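Curine Hall: Pre-Show Safety Checklist, Acoustic Night
Inspection date: October 26, 2004

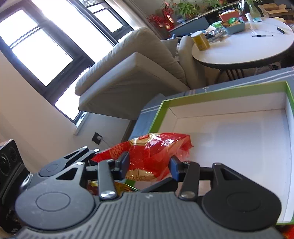

Nneka Balogun asked after the September show why the stage power was signed off before the monitors were plugged in. It should not have been. Sound check draws more than an empty stage does, and she wants the power items done with everything switched on, including the bass amp. The order below has been changed to suit.

Mark each item OK, FIX or N/A. Write a comment for anything marked FIX.

STAGE

1. Stage deck sections locked together, no gaps at the joins.
OK.

2. Front edge taped in white, tape not lifting.
FIX. Tape has come up at stage left where the singers step on from the side door. Replaced before doors. Needs a better tape than the one we have in the drawer.

3. Steps to stage have a handrail and do not rock.
FIX. Handrail is fine. Bottom step rocks when you put weight on the left side. Shimmed for tonight. Carpenter to look at it before the Messina date.

4. Stools and chairs for performers checked for loose legs.
OK. The tall stool with the split seat has been taken out of use. Please do not bring it back up from the basement.

5. Microphone stands tightened, bases flat.
OK. One boom arm slips under a heavy mic. Use it for the guitar only.

6. Guitar stands and open cases kept out of the walking path.
OK at time of check. The Wuserport trio travel with a lot of instruments, including an upright bass and two banjos in hard cases. Cases go in the side room once they are unpacked.

POWER AND CABLES

7. Stage outlets tested with plug-in tester.
OK, all of them. The outlet behind the piano was replaced in September and tests correctly.

8. All stage equipment on and running for 15 minutes, no tripped breakers.
OK. Monitors, bass amp, keyboard and both house speakers on together. Power strip by the drum riser was cool to the touch at the end.

9. No extension cord plugged into another extension cord.
FIX. Merch table lamp was run off two cords joined together. Swapped for one long cord along the wall.

10. Cables crossing walkways covered or taped flat.
OK. The rubber ramp is down in front of the sound desk. It is short by a foot or so, and the end of the cable run is taped.

11. Microphones checked for shock between mic and guitar strings.
OK. Tested with the meter on both vocal mics. If a performer brings a tube amp, do this one again with that amp.

LIGHTS AND RIGGING

12. Safety cables on every hanging light.
OK.

13. Clamps tight, no lights pointing at fabric closer than 4 feet.
OK. The back curtain was pulled in toward the wall to get the distance. It tends to drift when the side door is open, so tie it off.

14. Ladder in good condition and put away.
OK. Stored behind the stage, chained.

SOUND LEVEL

15. House level checked from the back row and from the front row.
OK. This is a songwriter night and people sit close. Keep the front fills down. Earplugs are in the dish at the door.

EXITS AND AUDIENCE AREA

16. All exit doors open fully from the inside.
FIX. Alley door sticks at the bottom in damp weather. It opens with a push but should not need one. Planed this afternoon, tried again, opens freely now. Leave it on the list for next time.

17. Exit signs lit, emergency lights come on with the test button.
OK. Battery unit in the lobby is slow to come on. New battery ordered from Tengate.

18. Chairs set in rows with aisles clear on both sides.
OK. Floor is laid out for nearly 680 seats less the two rows removed for wheelchair spaces. No extra chairs in the aisles, even if the show sells out.

19. Balcony rail firm along its whole length, nothing resting on top of it.
OK.

20. Fire extinguishers in place, tags current.
OK. Tag number 848, by the kitchen, runs out first and is due to be changed next month.

21. First aid kit stocked.
FIX. Low on bandages and no cold packs. Restock.

COMMENTS

Load-in for the Wuserport group ran late, and the first walk-through was done with the alley door propped open. It was done again with the door shut.

Item 3 is the one to watch. If the shim moves during the show, close off those steps and have performers come on from the other side.

Items 2, 9 and 16 were fixed the same day. Items 3 and 21 stay open.

Checked by: N. Balogun
Second check at doors: done, no change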